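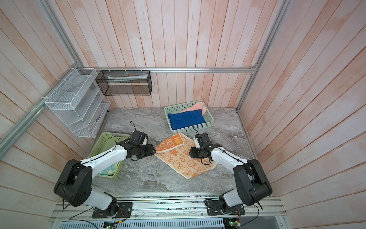

Household Textiles, Unit 4: Towels and Other Looped Cloths
Notes to go with the March lecture

Welcome back, everyone, and thank you for the lovely questions after the sheeting lecture. I did promise to say more about shrinkage and I will, but it fits better here, so bear with me. These notes cover what we got through in the room and a bit that we didn't, as we ran over (my fault, I do go on about loops).

What makes it terry

If you remember one thing from the weaving unit, let it be warp and weft: the warp runs the length of the loom under tension, and the weft goes across it. Terry has a second warp. One set of warp threads, the ground warp, is kept tight and makes the base cloth. The other, the pile warp, is let off slackly. Every few picks of weft, the reed pushes a little group of threads up together, the slack yarn has nowhere to go, and up pops a row of loops on the face, the back, or both. In the commonest sort, three-pick terry, this happens every three wefts. Do have a go with the cardboard looms if you missed it, because it is much easier to feel than to read about!

Velour starts out just the same way and then has its loops sheared on one side. It takes a printed design very crisply and feels wonderful in the shop, but it's slower to mop up water, and you'll often find the sheared face on one side and ordinary loops on the other. Many beach towels are made like this. Children's towels are quite often printed too, and it's worth turning one over to see how far the colour has travelled through the cloth.

Weight

Towel weight is given in grams per square metre, or gsm. A thin gym towel might be 300 or so, and a good everyday bath towel sits near 500. Heavier cloth holds more water in total, but it also takes longer to dry, and in a small bathroom with no window that matters more than people expect. The Hurkex swatches in the blue folder run from light to heavy, so please handle them in order and write down where you would stop if you were buying for your own house. Swatch 1,038 in the Bouchard sample book is the odd one, a waffle weave with no loops at all. Compare it with the others for feel and for drying time.

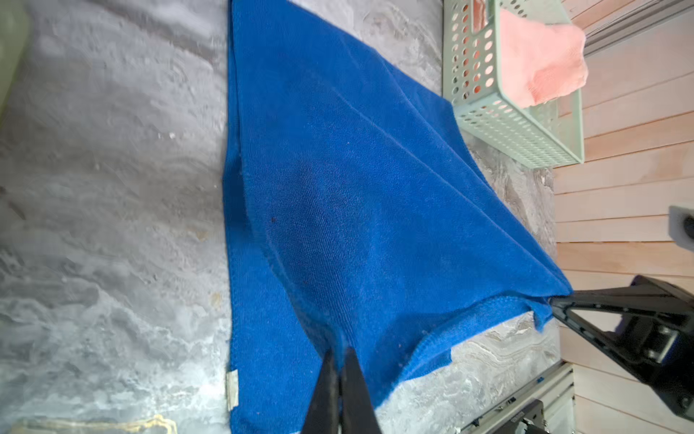 Photo: Trivdale Household Textiles picture collection

Hems, borders and labels

People hurry past the edges of a towel and I wish they wouldn't. The long sides are usually either a selvedge, woven in on the loom, or a narrow turned hem, depending on how the towel was made. The short ends are cut and turned over, then stitched down, and this is where a cheap towel gives itself away first. Look for close, even stitches and a bit of back-stitching at the corners. The flat woven band you often see near each end is called a dobby border. It has no pile, so it can shrink differently from the cloth on either side of it, and that is why some old towels go wavy or pinched near the ends.

Care labels tend to be sewn into a hem. Read the fibre content first and the washing symbols second. A dot or a number in the washtub tells you the highest temperature, and a bar underneath asks for a gentler cycle.

Washing and shrinkage

Cotton yarn is stretched a little in spinning, weaving and finishing, and the first few washes let it relax. So a new towel will draw up slightly, usually more in length than in width, and most of this is over fairly soon. Wash new ones before you use them, keep deep colours apart for the first few goes, and leave out the fabric softener. It coats the loops and they stop drinking up water as they should.

For lightly used coloured towels a wash at 30 degrees will do for most weeks, with a hotter one now and then if the label allows it. Shake each towel hard before hanging it up. If a loop has been pulled, snip it level with the others, and please don't tug it. The ground weave holds the rest in place.

The absorbency test

You'll need a bowl of tepid water, a kitchen scale and three squares of cloth cut to the same size. Weigh each one dry, lay it flat on the water for a slow count of ten, let it drip for the same again, and weigh it once more. Put your figures on the Kistomar worksheet in the order you did them. Last year's groups got through around 80 squares between them, and the tired old towels did far better than the brand new ones, to a good deal of surprise.

Before next time

Bring one towel from home, the older the better, and don't iron it or tidy it up for us. Find out its fibre content if the label is still readable, measure it both ways, and make a note of any difference between the two ends. The Saturday workshop is in the usual room, and there are spare scales in the cupboard by the sink. Unit 5 is blankets, so we shall be on to wool and brushed finishes, and you might like to look back over your notes on felting.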